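Review: Parkell Waffle Throw in Mustard, and the pillow I bought with it

I own a pink sheet with white shapes printed on it. I say this up front so you can weigh my taste accordingly before reading 3,150 characters of opinion on a blanket.

The blanket is the Waffle Throw from Parkell, in a color they call Mustard and my sister calls Hot Dog Stand. I paid $35 for it in October, on sale, after deciding that the $300 wool one from Sarmiento was a thing other people have. I also put a Didix pillow in the cart to reach free shipping, as one does.

First impressions came through the nose. The throw smelled like the inside of a new suitcase for two nights. Hanging it over the shower rod took care of that. The color was darker than on my screen and better for it. On the product page it looks like a highlighter.

The texture is the reason to buy it. It has all those little dips and ridges, so it has some grip to it and doesn't slither off the bed at 3 a.m. the way my old Zerska fleece did. It's warm enough for a nap with the window cracked. For a real winter night you'll want something over it, or a dog. It also holds on to crumbs with great loyalty. Toast is a commitment.

As for looks, I was told mustard on pink would be a mistake. I've left it that way for months and I'm still waiting to be sorry. It doesn't want to be folded neatly at the foot of the bed in a crisp hotel rectangle, though. I tried. It goes back to being a heap by noon, and I've decided a heap is a style.
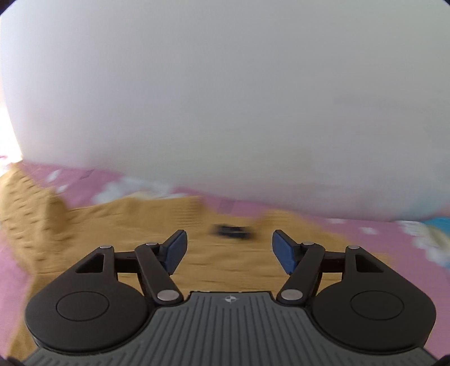 Mustard on pink, before anyone has made an effort.
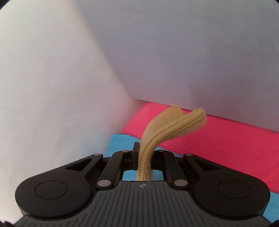
Can you put the waffle throw in the dryer?
On low, and only until it's nearly done, then finish it over a rack or the back of a chair. High heat flattens the waffle and pulls the edges in. Mine lost an inch on one side the first time, and no amount of tugging has brought it back.

Washing is otherwise painless. Cold water, a small load, nothing with a zipper in there. The tag says to wash it separately the first time, and I'd listen to the tag. I had one white sock that didn't get the memo and it is now a cheerful cream.

Snags are the weak spot. A watch buckle pulled a loop out of mine in the first week. I worked it through to the back with a crochet hook and you'd have to go looking for it, but if you have a cat with opinions, think hard. The edge could be better finished too. There's one corner that has been slowly curling up like a stale sandwich.

The Didix pillow gets a shorter review. It's plump, it's plain, it was $25. After a few weeks it had a dent the shape of my head that doesn't come out without a good beating, which I've started to look forward to. Side sleepers will be happy. If you sleep on your stomach it'll feel like lying on a loaf of bread.

Would I buy the throw again? At $35, yes, and probably in the same color, out of stubbornness. At full price I'd want that corner to lie down first.

Good: texture, color, stays on the bed
Bad: snags, crumbs, the corner
Pillow: fine

Four stars for the throw, three for the pillow. The sock was not asked.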